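Greseck Homes launches medicines tidy-up for tenants in Solorham and Skikach

PRESS RELEASE
11/05/2024
For immediate use

Greseck Homes has today opened a new service to help tenants keep their medicines safely and in good order at home. The Medicines in One Place service is free of charge and is open to every household in the association's 2,370 properties across Solorham and Skikach.

The service has been set up in response to requests from tenants, many of whom told the association that medicines were kept in several rooms at once. Kitchen drawers, bathroom shelves, coats and handbags were all named. Tenants also reported buying items they already had, and holding on to tablets which had passed their expiry date.

A trial ran over the winter at Sepúlveda Court, the association's sheltered housing scheme in Solorham. A total of 178 households took part. Each was offered a home visit from two trained members of the support team, who helped the tenant to gather all medicines in the home on one table, check the dates, and choose a single place in which to keep what was still needed. Unwanted and out-of-date medicines were put in a sealed bag for the tenant to return to a pharmacy.

The trial found that most tenants preferred an open tray to a box with a lid. Tenants with stiff or painful hands found lids hard to manage, and several said that they were more likely to forget a medicine when it was out of sight. The association has therefore chosen a tray as the standard item for the service, and one will be given to each household that books a visit.

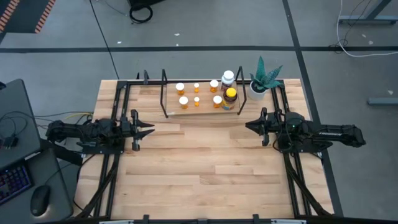
Greseck Homes recommends that each tray holds only what one person takes at present. Two people living at the same address will be given a tray each. Bottles should stand upright in rows, and the taller containers should be placed where they do not hide the smaller ones. On the light wooden tray shown, the six orange pill bottles stand three behind three, with the two larger brown bottles to their right, one behind the other. Where bottles look much alike, tenants are asked to read the label each time and not to rely on the position of a bottle. Coloured caps can be a help in finding an item quickly, but they are no substitute for the label.

Medicines should always be kept in the container in which they were supplied. Support staff will not move tablets from one bottle to another, remove labels, or advise on doses. Any question about a medicine will be referred to the tenant's own pharmacist or doctor.

An open tray is not suitable for every home. Where children live in the property or visit often, the tray must be kept in a high cupboard or a locked one, and the support team will discuss this with the tenant before anything is moved. Trays should also be kept away from cookers, radiators and sunny windowsills. Medicines that need to be kept cold will remain in the fridge, and a card will be left with the tray as a reminder that they are there.

A spokesperson for Greseck Homes said: "Our tenants asked for practical help with an everyday task, and we are pleased to be able to offer it. A visit takes less than an hour and is carried out at the tenant's own pace. Nothing is thrown away without the tenant's agreement."

Visits will be offered first to tenants in sheltered housing, and to all other households from June. Tenants may have a relative, friend or carer present. A follow-up call will be made after 5 weeks to ask whether the arrangement is working and whether any changes are needed.

Visits can be booked through the Greseck Homes tenant helpline, at either area office, or by speaking to a housing officer. Large-print and audio versions of the service leaflet are available on request.

Notes to editors

Greseck Homes is a housing association providing rented and sheltered homes in Solorham and Skikach.

The Medicines in One Place service is paid for from the association's community support budget. It does not affect rents or service charges.

ENDS

Related news
Skikach area office: new opening hours
Sepúlveda Court garden reopens to residents
Checking your smoke alarm: a guide for tenants
Solorham window replacement works: progress update

Sign up to our newsletter for news from your area. You can unsubscribe at any time.

This website uses cookies to help us improve our service. Accept | Manage settings

Contact the press office | Accessibility | Privacy | © Greseck Homes | Back to top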